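Eating at a Set Hour

When I moved to Kneath, I was surprised that my colleagues ate lunch at their desks. Some of them finished in eight minutes and could not remember what they had eaten. In the town where I grew up, the whole office closed at noon, and we sat down together.
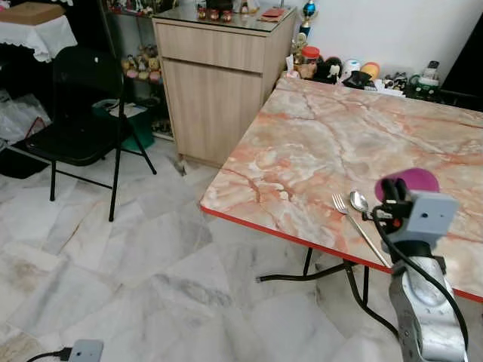 I do not want to say that the old way was perfect. It was slow, and the person who cooked was almost always a woman. But a fixed hour gave the day a middle. You could be angry with someone in the morning, and at noon you had to pass this person the bread.
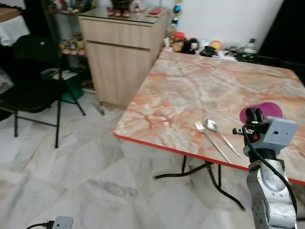 The author is a translator and writes a monthly column for Eltano.
2022-02-15

My employer says that a flexible break is a freedom. I have had this freedom for 20 years, and mostly I used it to answer letters. A break which can be moved will be moved, and by the evening it is gone.

I would like firms to try one small thing: for 20 minutes, the same for everyone, no calls and no meetings. People who prefer to eat alone can still do so. I think many will come to the table, maybe a little shy in the first week.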